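제4장 시뮬레이션에서 배우는 조작 제어

4.1 이 장을 시작하며

앞의 장에서 우리는 카메라 영상으로부터 물체의 위치와 자세를 추정하는 방법을 배웠습니다. 이번 장에서는 그 추정값을 받아서 팔을 움직이는 소프트웨어를 다룹니다. 인식과 제어는 보통 서로 다른 모듈로 설명되지만, 학생이 처음 만드는 프로그램에서는 두 모듈의 경계에서 가장 많은 오류가 나옵니다. 좌표계의 이름이 다르거나, 단위가 다르거나, 시간이 서로 맞지 않습니다. 그래서 저는 이 장의 앞부분을 경계에 대한 설명에 사용하려고 합니다.

이 장의 실습은 모두 시뮬레이터 Rela 위에서 진행합니다. 계획기는 Kokix를 사용하고, 실행 기록은 Skanona 형식으로 저장합니다. 설치 방법은 부록에 있으므로 여기에서 반복하지 않습니다. 부록의 설정 파일을 고치지 않고 그대로 사용하시기 바랍니다. 특히 제어 주기와 렌더링 주기는 따로 정해져 있습니다. 이 둘을 같은 값으로 바꾸면 프로그램은 실행되지만, 4.5절의 그래프가 책과 다르게 나옵니다.

4.2 작업의 정의

우리가 다루는 기본 작업은 식탁 위의 물체를 한 접시에서 다른 접시로 옮기는 일입니다. 사람에게는 쉬운 일이지만, 프로그램으로 쓰려면 먼저 상태를 정의해야 합니다. 이 책에서는 작업 상태를 물체의 자세, 목표 접시의 자세, 그리고 두 팔의 관절값으로 나타냅니다. 목표 조건은 물체의 중심이 목표 접시의 테두리 안에 있고, 물체의 속도가 기준값보다 작으며, 그리퍼가 물체에 닿지 않는 것입니다. 마지막 조건을 빠뜨리는 학생이 많습니다. 이 조건이 없으면 물체를 잡은 채 접시 위에 멈춘 팔도 성공으로 기록됩니다.
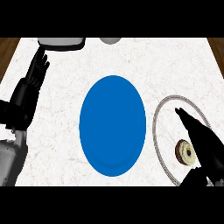

상태를 정의한 다음에는 작업을 단계로 나눕니다. 접근, 파지, 들기, 이동, 놓기의 순서입니다. 각 단계에는 시작 조건과 종료 조건이 있고, 종료 조건이 제한 시간 안에 만족되지 않으면 복구 단계로 넘어갑니다. 실습 코드에서 제한 시간은 단계마다 12초입니다. 이 값은 넉넉한 편이므로, 시간 초과가 자주 일어나면 제한 시간을 늘리기 전에 종료 조건의 식을 먼저 확인하십시오.

파지 단계에서는 물체의 모양이 중요합니다. 도넛처럼 가운데에 구멍이 있는 물체는 중심점이 비어 있습니다. 그러므로 물체의 중심을 그대로 파지점으로 쓰면 손가락이 구멍 위에서 닫힐 수 있습니다. Kokix는 표면의 점에서 파지 후보를 만들고, 후보마다 점수를 계산합니다. 점수의 식은 4.4절에서 유도하겠습니다.

투명한 접시는 다른 종류의 어려움을 줍니다. 시뮬레이터는 접시의 정확한 형상을 알고 있지만, 영상을 받는 인식 모듈에는 테두리 정도만 전달되는 경우가 있습니다. 이때 충돌 검사에 어느 쪽의 형상을 사용할지 정해야 합니다. 이 장에서는 시뮬레이터의 형상을 사용하고, 제6장에서 인식 결과로 바꾸어 차이를 비교합니다.

4.3 두 팔과 하나의 계획

팔이 2개인 로봇에서는 한 팔만 일하고 있을 때에도 다른 팔을 계획에서 제외할 수 없습니다. 쉬는 팔도 공간을 차지하기 때문입니다. Shiuli Pramanik의 강의 노트에는 이것을 “움직이지 않는 팔은 장애물이다”라고 썼습니다. 저도 이 표현을 수업에서 자주 빌려 씁니다. 다만 두 팔의 끝에 서로 다른 손이 달려 있을 때에는 충돌 모델도 각각 준비해야 합니다. 왼팔의 모델을 좌우로 뒤집어서 오른팔에 쓰는 방법은 이런 경우에 맞지 않습니다.

Khondokar 예제 모음의 43번 파일에 두 팔의 충돌 검사를 켜고 끄는 코드가 있습니다. 4.4절로 가기 전에 이 파일을 두 설정으로 각각 실행하고, 생성된 경로를 저장해 두십시오. 저장한 경로는 파지 점수를 계산할 때 입력으로 다시 사용합니다.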